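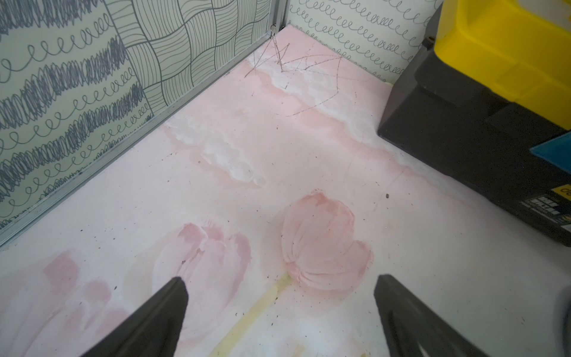
Costhorpe Home Support
Ticket 2606
Subject: Brown lines in the back corner of the tulip surface
Opened by: Ulla Ljungberg
Product: Clultar, tulip design
Status: Open, waiting for customer
Opened: January 10, 2023

Ulla Ljungberg wrote:

Hello,

I write to you about the Clultar with the pink tulips. I have it in the corner of my work room, where the two patterned walls come together. Near this back corner there are thin lines in a reddish brown color. They go in zigzag and some of them make triangles. A few of the lines are longer and go down and to the right.

I do not know if they are scratches, or if somebody has written there with a pencil, or if it belongs to the print. The rest of the design is very soft, like watercolor, and these lines are sharp. For this reason I think they should not be there, but I am not certain.

I have tried the following, in this order:

1. Dry cotton cloth. No change.
2. Cloth with lukewarm water, well wrung out. No change. The cloth was clean after.
3. One drop of dish soap in the water, then wiped again with only water. No change that I can see.

I have not tried anything stronger. My neighbor has advised a white eraser sponge, but I am afraid for the pink color, so I will first ask you. Can I use it?

With kind regards,
Ulla Ljungberg

Gwilym Harries (Support) replied:

Hi Ulla,

Thanks for the clear list. Please hold off on the eraser sponge. It's a fine abrasive and it can leave a dull patch, which would show badly on a pale pink.

A few questions:

- Can you feel the lines with a fingernail?
- Do they cross both the pink and the white parts?
- Are they the same color all the way along?
- Has anything been stored in that corner?

Gwilym

Ulla Ljungberg wrote:

Hello Gwilym,

Thank you for the fast answer. I have checked everything in daylight with the curtain open.

Fingernail: On most of the lines I feel nothing. On one of the longer ones I believe I feel a very small edge, but I have tried it so many times now that I do not trust my finger anymore.

Pink and white: Yes, they cross both. The white is the part that looks like clouds or marble, it is a wide band over the pink.

Color: They are all reddish brown to me.

Stored: I had a wire basket with yarn standing there for 7 weeks. It has small feet of metal. I did not think of it before you asked. I have moved the basket to the shelf now.

The tulips themselves I am happy with. The salmon one with the darker outlines is the one I like most, and the paler tulip to the left of it is also as it should be, I think. It is faded in the edges but I understand this is the painting style. Please correct me if also this is a fault.

Ulla

Gwilym Harries (Support) replied:

Hi Ulla,

Soft, uneven edges on the paler tulips are part of the design, so no worry there.

I can't tell you yet whether the corner lines are print or damage. I've passed the ticket to Rukhsana Kakakhel, who has the pattern sheets.

Internal note, Rukhsana Kakakhel:

Need the batch code to pull the right sheet. Corner artwork differs between batches. Please don't promise a replacement or refuse one before we have it.

Rukhsana Kakakhel (Support) wrote:

Dear Ulla,

Could you send us the batch code? You will find it on the small paper label inside the delivery tube. If the tube is gone, it is also on page 2 of the packing slip.

Until then, water and a soft cloth only, and please keep the basket off that corner.

Rukhsana

Ulla Ljungberg wrote:

Hello Rukhsana,

The tube is in the cellar storage and my sister has the key until Thursday. The packing slip I have found, but page 2 is missing. On page 1 it stands only "Lot 42" in handwriting. Is this the batch code or something else?

I will send the label as soon as I have the key.

Ulla

Rukhsana Kakakhel (Support) wrote:

Dear Ulla,

The lot number is from the warehouse, so we still need the label. Thursday is fine. I will keep the ticket open.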